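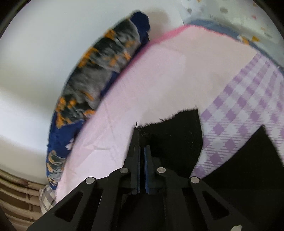 Chukwu hand-held gripper reaches second revision

Posted 12/13/21

Kelechi Nnaji has released the second revision of Chukwu, a hand-operated parallel-jaw gripper designed for recording how people pick up and fold cloth. The drawings, parts list and assembly notes are available from the project page. Nnaji builds the grippers at Tretach, a shared workshop in Brarport, and runs most of the cloth handling sessions at home.

The gripper has no motor. The operator squeezes a handle, and a linkage carries the two fingers toward each other while keeping them parallel. A camera on the tool looks out over the fingers. The position of the fingers is read from the video after the session, so there is no encoder and no wiring inside the mechanism.

Changes to the linkage

The first revision used solid outer arms. In the new version, each arm has a large angular cutout, which lowers the weight at the front of the tool. Total weight is now 600 grams with the camera fitted. Maximum opening between the fingers is 90 mm, the same as before.

The pivots are now screws with round silver heads, accessible from the camera side. On the first revision the pivots were pressed in, and replacing a worn arm meant drilling them out. Nnaji's notes call for a thread locker on all of them and warn against overtightening. A pivot that binds will make one finger lag the other, and the error shows up in the recordings as a false grasp width.

The handle, trigger and return spring are unchanged. Arms from the two revisions can't be mixed on one tool, as the spacing of the holes is different.

Grip pads

Dark blue pads line the facing sides of the fingers. Thin fabric was the main problem on the first revision: a single layer would slide out when pulled sideways, and builders tended to squeeze harder to compensate. That flexed the fingers and opened a gap at the tips. The new pads are 50 mm long and are replaced as a pair. They come from Kistberg, a small supplier of molded parts, and the part number is on the parts list. Nnaji says other pads of the same thickness should fit, but he has not tried any.

"Fuzzy cloth is easy to hold and hard to let go of," he writes in the release notes. "Check the pads for lint between takes. If there is a layer on them, your next ten grasps are on lint."

Recording sessions

The current set holds 3,284 recordings, all of them of household fabric. Garments and bedding are handled on a bed or a table, with other cloth often left in view. Nnaji did not standardize the background. His reasoning is that a model trained only on a plain surface would have to be retrained before it could be used in a bedroom.

Two grippers can be used at once, one in each hand. Each records its own video, and the streams are aligned afterward by a clap of the fingers at the start of the take. Takes with no visible clap are dropped.
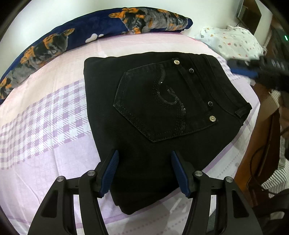 Folded black jeans between the fingers of one gripper, with a second gripper coming in from the right.

Denim is listed in the notes as the most demanding material so far. A folded pair of jeans is a thick stack, and the fingers have to be opened wide before the approach. Belt loops and pocket edges give the pads something to catch on, and the notes ask operators to vary the grasp point instead of returning to the same loop each time. Rivets and studs should be kept off the pads, which mark easily.

Wide-angle distortion is left in the published video. A calibration file is supplied for anyone who wants to correct it. The file applies to the standard camera mount only, and a shifted mount needs its own calibration.

Known issues

The right outer arm can touch the handle when the fingers are fully open. Filing the inside corner of the arm clears it, and the drawing will be corrected in the next update. The assembly notes also still show the old pivots in step four. Builders should follow the parts list there.

The next update is planned for February. It will cover the arm drawing and a shorter handle for smaller hands. Nnaji is accepting measurements from other builders through the project page, and asks that they include the finger opening measured at the tips.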